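Oltgate Forum > Storage and Workrooms > Bin order for a shared sorting table

Bin order for a shared sorting table
Posted by tosin_obi, September

Looking for opinions on container order along the back edge of a table. Room 519, butcher-block top, overhead tube lighting, concave pile of small stuff in the middle by the end of most sessions. Contents are blocks in mixed colors, a few square pieces with white borders, and foam dice.

Order from left to right is now gray bin, orange tray, gray bin, black bucket. The large orange die goes in the orange tray. Blocks go in the second gray bin. The first gray bin and the bucket have no assigned contents yet, and that is the part I would like to settle before labels go on.

Constraints:
- Everything stays on the back edge. The front 400 mm is working area.
- No lids.
- One container per category, no dividers.

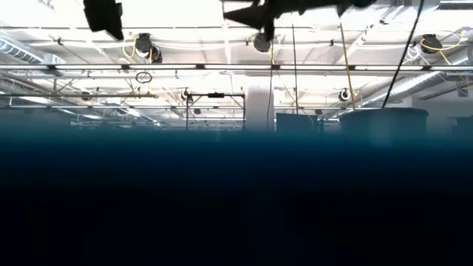
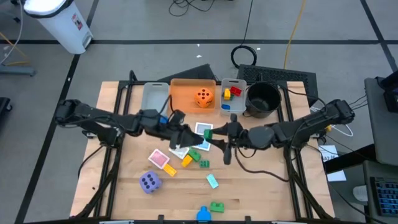
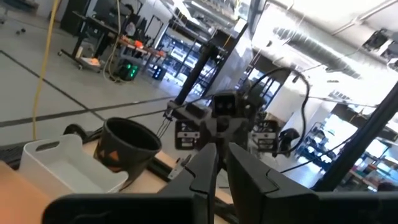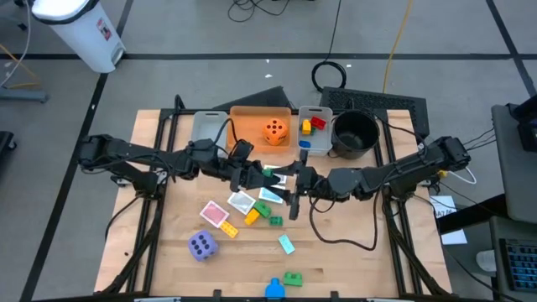
Re: Bin order for a shared sorting table
Posted by urbonaitė_k

Move the blocks. They are the category with the most trips per session, so they should have the shortest reach, and the second gray bin is right of center. I would put them in the first gray bin if most of your people sort left-handed, otherwise leave them alone and stop there.

The orange tray has a different problem. An orange die in an orange tray is hard to see from a standing position. The pips help. I would still swap it for the purple one, or put the die in gray.

Re: Bin order for a shared sorting table
Posted by roneo_drawer

Disagree on the tray. Color match between container and content works as a label, and it needs no reading. People put the orange thing in the orange tray without being told. Visibility matters when you are searching among many items, and a large foam die does not need searching for.

Where I do see trouble is the bucket. Round, black, dark inside. A dark green block at the bottom of that is gone until somebody tips it out. Use it for the square pieces only, white border up, or take it off the table.

Re: Bin order for a shared sorting table
Posted by tosin_obi

Bucket for the square pieces is reasonable. They do not stack well in a round container, though -- the corners catch and the pile leans. I would sooner give them the empty gray bin, which is not round.

Re: Bin order for a shared sorting table
Posted by urbonaitė_k

Then the bucket is for the purple die, and you are done.

Re: Bin order for a shared sorting table
Posted by bamix2

Check the light before you print labels. Tubes in a line overhead put glare on glossy tape. Matte stock, black on white, on the side of the bin facing the sorter. We redid nearly all of ours after using the shiny kind.

Re: Bin order for a shared sorting table
Posted by tosin_obi

Matte it is. Square pieces in the first gray bin, dice split between tray and bucket, blocks unchanged. Will run it for 4 weeks and post the misplaced count.

Oluwatosin Obi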